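# Skoltora Large Work Mat, green

Sep 14, 2020

I don't believe in work mats. A table already has a top, and if you're worried about it you can throw an old blanket over it. So when I paid $169 for a big sheet of green from Ehlers, I did it with my teeth clenched, and I kept the box in case it had to go back.

It didn't go back. I still think it costs too much.

## What I wanted it for

Our table has a wooden top, orange-tan, nice enough to look at and miserable to work on with dark fabric. Black socks, black sleeves, anything with a bit of stretch in it slides across the finish when you're trying to turn it or roll it up. You also can't see lint on the table until it's on the cloth. The room has a concrete floor and not much to soften the light, and the wood threw glare back at me every afternoon.

The product page at Ehlers promised that the Skoltora would "transform any surface into a professional workspace." It had 831 reviews when I ordered, nearly all of them five stars, and a suspicious number were written the day the thing arrived. I wanted to know what it was like after a couple of months of use. I've had mine since July and used it for 11 weeks, so this is that review.

## Out of the box

It ships rolled, and it wants to stay rolled. The leaflet says to lay it flat "for a short period." Mine had a lifted corner for 18 days. I tried books on it, I tried rolling it the other way, and then I gave up and let it sort itself out, which it eventually did.

There was a smell. Not a terrible one, but I wouldn't open this in a bedroom. It faded in the second week with a window open.

The color is a flat, serious green. In the product photos it looks closer to teal, and a few people sent theirs back over that. I prefer the real one. Black fabric stands out on it very well, edges and all, and a white tag or a stray thread is easy to spot. That's the one thing it does that my blanket never could.

## In use

Grip is good, with some reservations. A rolled sock stays where you put it. A single flat layer of thin jersey will still creep if you pull at it from one end, and the page claims it won't. Heavier stuff is fine.

Lint is a mixed story. The mat shows lint, so you wipe it off, so your cloth stays cleaner. But it also holds on to lint more than bare wood does, and I'm wiping it down far more often than I ever wiped the table. A damp rag works. The "lint-release surface" on the label is a phrase I would like somebody at Skoltora to explain to me.

The glare is gone. I didn't buy it for that and it may be what I'd miss most.

Size is where you need to get out a tape measure. It covers most of our tabletop and leaves wood showing at the edges, and that suits me because we have a rail frame around the table with clamps and clips on it. If you were hoping for edge-to-edge coverage, check your numbers before you order. The listing gives two different widths, one in the title and one in the table farther down. Mine matched the second.

I haven't trimmed it. The leaflet says you can, and also says trimming voids the warranty. Make of that what you like.

## Compared with the cheap one

Before this I had the Tronham mat, bought from Lusstead when they were clearing them out. It was a third of the price and it was fine for a month. Then the edges began to curl and the top went shiny in the middle where I worked the most, and once it was shiny everything slid again, so I was back where I'd started.

The Skoltora hasn't gone shiny yet. The edges are flat. I'm not ready to say it'll last a year, and I don't think anyone who's owned it for an afternoon should be saying so either.

## Gripes

- The care instructions cover dust and nothing else. I spilled coffee and had to guess. Cold water and dish soap got most of it.
- No storage strap. At this price, put a strap in the box.
- Ehlers charged extra shipping for an "oversize" item that arrived in a tube I carried in under one arm.
- Pet hair. Just no.

## Would I buy it again?

At full price, no. On sale, probably, and I'd be grumbling while I did it. If you mostly handle light-colored cloth I don't see the point of it at all, and a plain table will serve you as well as it did before. For dark knits and small things like socks and sleeves it does make the job easier, and I've stopped reaching for the blanket.

Three and a half stars, rounded down because of the corner. I'll add a note if it starts to curl or lose its grip in the middle. For now it's staying on the table, where it gets used for black fabric more than for anything else.
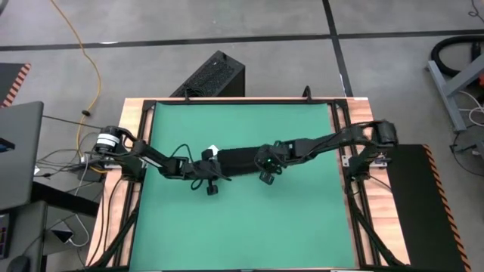
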